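Grustirano bench rules and data card

Scope

This card covers the tabletop recordings made on the two-arm benches at Jirndale and the rules people follow while making them. It applies to anyone who starts an arm, resets a table or checks recordings. Read it once in full before your first shift.

Contents of the set

The current release holds 2,493 episodes. Each episode is one attempt at one task, from the start signal to both arms at rest. Tasks are small handling jobs with bottles, cups, blocks and other light items, with a raised shelf on the table. Failed attempts are kept and marked "fail" in the episode log. Do not delete them.

Before you start

Check that the stop button works. Press it once with the arms powered and confirm that both arms hold still.
Remove watches, lanyards and loose sleeves.
Look at the cables on both arms through the full reach of the task. A cable that catches must be fixed before recording.
Set the speed limit to 50 percent for any new task. It may be raised after the lead has signed the log.
Keep drinks off the table. 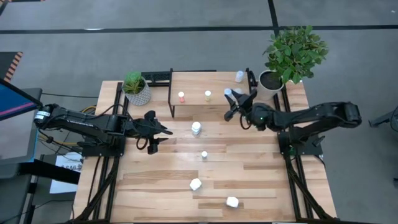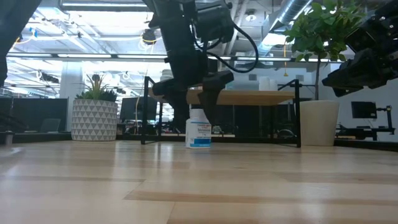 During an episode

Hands stay off the table while either arm is powered and free to move. If an item falls over or rolls away, let the episode finish or stop it with the button. Do not reach in to set the item upright. If the two arms touch each other, stop, mark the episode "contact" and inspect both grippers before going on.

One person runs the bench. A second person may watch but does not give commands or touch the keyboard.

Resetting

Put both arms in hold before you move anything. Place items by hand within the task area, and change their positions between episodes. Plants and other background items can stay where they are unless an arm can reach them.

A bench session ends after 81 episodes or at the end of the shift, whichever comes first. Every Friday the bolts on the arm mounts are checked for tightness and the result goes in the Dratudham log.

Known limits

Small print on containers is often not readable, so do not use this set for text reading. Lighting changes during the day and is not corrected. The first 128 episodes were recorded before the "contact" mark was added and have not been relabeled.

Changes

Send corrections to the Ha bench lead. Rule changes take effect when they appear in this file.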